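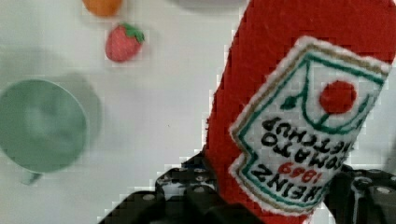 Kann man bei Jarkholm den Robotern auch einfach mal zuschauen, ohne gleich etwas zu kaufen?
Zuschauen geht an jedem Vorführtag, kostenlos, eine kurze Anmeldung per Mail oder Telefon reicht.

Über uns

Jarkholm. Greiftechnik und Automatisierung für kleine Stückzahlen. Werkstatt, Büro, Vorführraum, alles unter einem Dach in der alten Halle von Ostermann (früher Landmaschinen, steht noch groß am Giebel, bitte nicht irritieren lassen, Sie sind richtig).

Wir bauen Greifplätze. Also Tisch, Arm, Greifer, Steuerung, und jemand, der das Ganze bei Ihnen aufstellt und so lange dableibt, bis Ihre Leute damit umgehen können. Keine Fertigungsstraßen, keine Schweißroboter, kein Lackieren. Dafür gibt es andere, die das besser können, wir nennen auf Nachfrage gern Namen.

Angefangen hat es mit Birgit Brinkmann, einem gebrauchten Arm und einer Garage, in der im Winter die Hydraulik vom Nachbarn mit untergestellt war. Der erste Auftrag: Gläser in Kartons setzen, für eine Senfmanufaktur. Ging ziemlich lange schief und dann irgendwann gut. Die Anlage läuft heute noch, mit einem neuen Greifer allerdings und dem dritten Netzteil.

Die Vorführtage

Gab es am Anfang nicht. Kunden kamen vorbei, wollten was sehen, wir haben hektisch etwas aufgebaut. Jedesmal ein halber Tag weg. Deshalb jetzt feste Termine und ein eigener Raum, früher das Ersatzteillager. Weiße Tische, helles Licht, Heizung funktioniert inzwischen.

Ablauf grob: Kaffee, kurze Begrüßung, keine Folien. Wirklich keine. Danach an den Tisch. Wir greifen Dinge, Sie schauen zu, dann tauschen wir. Wer möchte, führt den Arm selber. Wer nicht möchte, stellt sich dazu und fragt dazwischen, ist ausdrücklich erwünscht. Zum Schluss sitzen wir meistens noch eine Weile zusammen und reden über das, was die Leute eigentlich mitgebracht haben: ein Problem aus dem eigenen Betrieb.

Was auf dem Tisch liegt, wechselt. Die Ketchupflasche aus rotem Filz hat ihre Fans, mit dem aufgestickten Heinz-Etikett samt Tomate und der 1869 darauf. Schräg zwischen den Fingern gehalten ist sie schwieriger, als man denkt. Filz gibt nach. Fasst man zu fest zu, wird gequetscht, fasst man zu locker zu, dreht sich das Ding weg. Genau darüber reden wir dann auch, Greifkraft, Fingerform, wo anpacken. Dazu Sachen wie die kleine Spielzeugerdbeere oder eine Tasse mit Henkel, und die Frage, wie man an das eine herankommt, ohne das andere umzuschmeißen. Klingt nach Spielerei. Ist aber ziemlich nah an dem, was in einer Kommissionierung den ganzen Tag passiert, nur eben mit Tuben und Beuteln.

Eigene Teile mitbringen: gerne! Am besten mehrere vom selben Teil und am besten auch die schlechten, die mit Grat oder der schiefen Naht. Mit dem Musterstück aus der Vitrine kommt jeder Greifer klar. Bitte nichts Lebendes, nichts Heißes, nichts, was ausläuft. Maximal 2 Kilo pro Teil, darüber machen die Arme im Vorführraum nicht mit. Schwerere Sachen gehen nach Absprache drüben in der Werkstatt.

Wer kommt

Gemischt. Bäckereien, Versandhändler, eine Gärtnerei, Werkstätten für Menschen mit Behinderung, Berufsschulklassen, ab und zu jemand, der das Schild an der Straße gesehen hat. Wir machen keine getrennten Termine für Fachleute und Laien. War mal so geplant, haben wir nach dem ersten Versuch gelassen – die Fachleute saßen da und nickten, und die guten Fragen kamen alle am anderen Tag. Seitdem sitzt der Betriebsleiter neben der Auszubildenden und beide haben was davon.

Pro Vorführtag nehmen wir 25 Leute. Mehr passen nicht sinnvoll um die Tische, und hinten stehen und auf Rücken gucken will ja keiner. Einmal im Jahr öffnen wir die ganze Halle, dann wird es voll, bis zu 200 Gäste, mit Bratwurst und allem. Da kommt man an den Arm allerdings nur kurz ran. Wer ernsthaft etwas ausprobieren will, meldet sich lieber für einen normalen Termin.

Schulklassen sind willkommen, bitte vorher anrufen. Ab Klasse acht klappt es am besten, jüngere gehen auch, dann machen wir es kürzer und mit mehr Anfassen. Begleitperson muss dabeibleiben (ja, muss man schreiben). Für Klassen gibt es das Aufgabenblatt von Birgit, das sie alle paar Monate umschreibt, weil wieder jemand eine Lösung gefunden hat, auf die sie nicht gekommen war.

Was wir sonst machen

Hullero. Unser Greifplatz zum Mitnehmen. Rollbarer Tisch, Arm, Zweifingergreifer, Steuerung im Unterschrank. Passt durch eine normale Tür, das war Bedingung. Den kann man mieten, wochenweise, und bei sich im Betrieb hinstellen. Wir kommen am ersten Tag mit und richten ein, danach sind wir am Telefon. Manche schicken ihn zurück und sagen, war interessant, brauchen wir nicht. Auch gut, dann hat niemand Geld für eine Anlage ausgegeben, die in der Ecke steht. Kaution 2000 Euro, gibt es zurück, wenn er heil wieder da ist. Kratzer zählen nicht.

Bravier. Unsere Fingerwerkstatt. Greiferfinger nach Maß, mit Auflagen für weiche, glatte, krumme Teile. Man schickt uns ein Teil, wir schicken Finger zurück. Meistens brauchen wir eine zweite Runde, das sagen wir gleich dazu. Das Teil bekommen Sie selbstverständlich wieder, bitte Rücksendeadresse aufs Paket UND auf den Zettel innen.

Schulungen. Für Leute, die mit der Anlage arbeiten, also nicht nur für die Technik. Anlernen neuer Teile, Störung quittieren, wann man den Arm in Ruhe lässt und wann man uns anruft. Findet bei Ihnen statt oder hier bei uns, Unterlagen gibt es auf Papier, weil Tablets in der Halle erfahrungsgemäß verschwinden.

Wie wir arbeiten

Erst gucken. Wir kommen vorbei oder Sie kommen her, Hauptsache, wir sehen das Teil und den Platz, an dem es gegriffen werden soll. Nach Fotos machen wir keine Angebote mehr, das hatten wir, da war am Ende ein Pfeiler im Weg.

Dann ausprobieren. Im Vorführraum, mit echten Teilen, Sie dürfen dabeisein. Wenn es nicht klappt, sagen wir das. Folie zum Beispiel, dünne, lose, geknüllte Folie – machen wir zur Zeit nicht. Wir üben.

Dann erst Angebot. Auf einer Seite, mit Preis und mit dem, was nicht drin ist.

Und die Arbeitsplätze? Wird an jedem Vorführtag gefragt, meist in der Kaffeepause und eher leise. Verstehen wir. Wir können nur von den Betrieben reden, in denen unsere Tische stehen, und die haben uns fast alle gerufen, weil sich auf die Stelle keiner mehr beworben hatte. Ob das überall so ist, wissen wir nicht. Fragen Sie ruhig laut, die Diskussion wird dann besser.

Das Team

Birgit Brinkmann: Gründerin, Geschäftsführung, macht die Vorführtage fast alle selbst. Gelernte Feinmechanikerin. Wer eine ehrliche Einschätzung will, fragt sie, wer eine höfliche will, lieber im Büro.

Werkstatt: montiert, verkabelt, feilt Finger nach. Bei den Vorführungen immer jemand aus der Werkstatt mit am Tisch, einen Vertrieb im engeren Sinn haben wir nicht.

Büro: Anmeldungen, Miete Hullero, Rechnungen, Wegbeschreibungen. Vormittags besetzt, nachmittags mit Glück.

Azubis nehmen wir auch, Mechatronik. Bewerbung formlos, lieber zwei Sätze selbst geschrieben als eine Mappe vom Muster. Wer vorher mal reinschauen will, kommt zum Vorführtag und sagt kurz Bescheid, dann zeigen wir hinterher noch die Werkstatt.

Praktisches für Besucher

Parken auf dem Hof links, rechts bitte frei lassen, da kommt der Lieferwagen. Bus hält vorne an der Kreuzung, von da zu Fuß die Straße runter bis zum Ostermann-Giebel. Eingang an der Seite, nicht durchs Rolltor. Klingel geht, man hört sie draußen nur nicht.

Festes Schuhwerk, falls Sie mit in die Werkstatt wollen. Im Vorführraum egal. Lange Haare zusammenbinden, Schals ablegen, sobald Sie an den Arm gehen. Fotografieren erlaubt, außer bei mitgebrachten Kundenteilen, da bitte erst fragen. Der Raum ist ebenerdig, die Tische sind höhenverstellbar, auch vom Rollstuhl aus kommt man an die Bedienung gut ran.

Kaffee und Wasser sind da. Mittagessen nicht, der Imbiss gegenüber hat montags zu.

Nächste Termine: im Juli wieder, die genauen Tage hängen von einer Auslieferung ab und kommen auf die Startseite, sobald sie fest stehen. Warteliste gibt es, Mail ans Büro genügt, bitte mit Personenzahl und einem Stichwort, was Sie gerne greifen lassen würden. Absagen bitte auch kurz melden, dann rückt jemand nach.

Seite zuletzt überarbeitet: Montag, 11. Juni 2018. Anfahrtskizze wird noch nachgereicht.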